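Informe de avance al órgano financiador
Programa de Cocinas Comunitarias de Nadau
Entidad ejecutora: Fundación Alemneh
Fecha: 16 de febrero de 2023

1. Estado general

Durante el período informado, el programa prestó servicio a 949 hogares inscritos en los distritos de Nadau y Brustthorpe. Las 11 cocinas previstas en el convenio se encuentran habilitadas, si bien dos de ellas funcionan todavía en horario reducido, a la espera de la inspección sanitaria municipal. La coordinación general continúa a cargo de Hiwot Zeleke.

2. Formación

Completaron el curso de manipulación de alimentos alrededor de 379 personas. El módulo de conservación en frío, aplazado en octubre por falta de sala, se impartió íntegramente en la sede de Brustthorpe. Queda pendiente la entrega de los certificados, cuya emisión corresponde a la autoridad sanitaria. 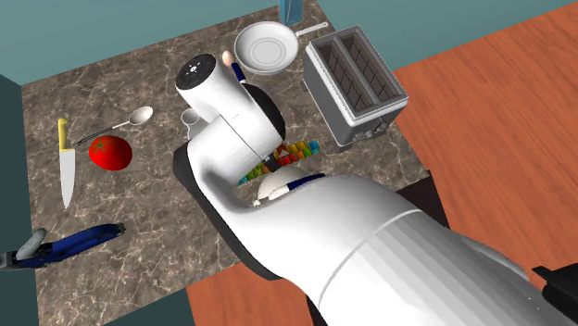
Encimera con acabado de mármol.

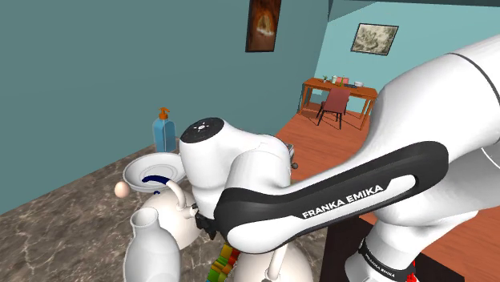

3. Ejecución presupuestaria

El gasto se mantiene dentro de los límites aprobados para cada partida, con la excepción del transporte refrigerado. El encarecimiento del combustible obligó a renegociar el contrato con la empresa Stiraron — el nuevo acuerdo reduce la frecuencia de las rutas rurales y conserva intactas las urbanas. Se solicita autorización para trasladar a esta partida el remanente de material impreso.

4. Incidencias

La cocina norte de Nadau suspendió el servicio por una avería en la acometida de agua. Los hogares afectados fueron atendidos desde el local contiguo.

5. Próximo período

Christos Spanos, responsable de seguimiento, remitirá el cuadro de indicadores revisado junto con las actas de las visitas a cada distrito. La entidad ruega que la respuesta sobre el traslado de fondos se comunique antes de la firma de la prórroga con el transportista.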